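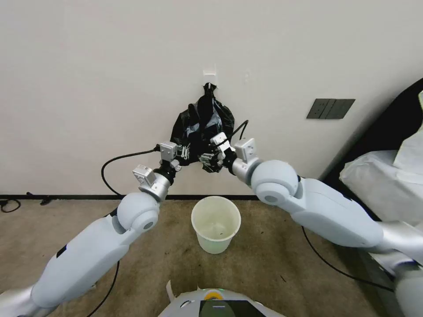 ## March 20, 2024: trash bag task, teleop

Full day on the bag-on-a-hook task with Vittoria, and my shoulders feel it! She took the morning on the leader arms and I took over after lunch. We logged 21 demos I'd keep, against a target of 300 by April, so no bragging yet.

The grip is what eats the time. Pinching the bag from both sides low down works nicely, but you have to close left and right almost together. If one side goes first the plastic slides and you end up chasing it (I did this a lot). Vittoria closes slowly and waits a beat before she pulls. Copying her from now on.

Other stuff:

- Black plastic is shiny and the folds throw highlights all over the place. Ask Nerea if she wants a few runs with the overhead lights down.
- Keep the bucket straight under the hook. I nudged it twice with my left elbow and had to toss both runs.
- Watch the cable on the right-hand side, it likes to wander under the forearm.
- Sveva thinks the adhesive hook won't last 600 pulls. I've got spares in the Allcombe drawer, so we'll see.

Still undecided whether to cut the demos at the pinch or let them run to the end. Marjorie wants them whole. Asking her again tomorrow before we record any more.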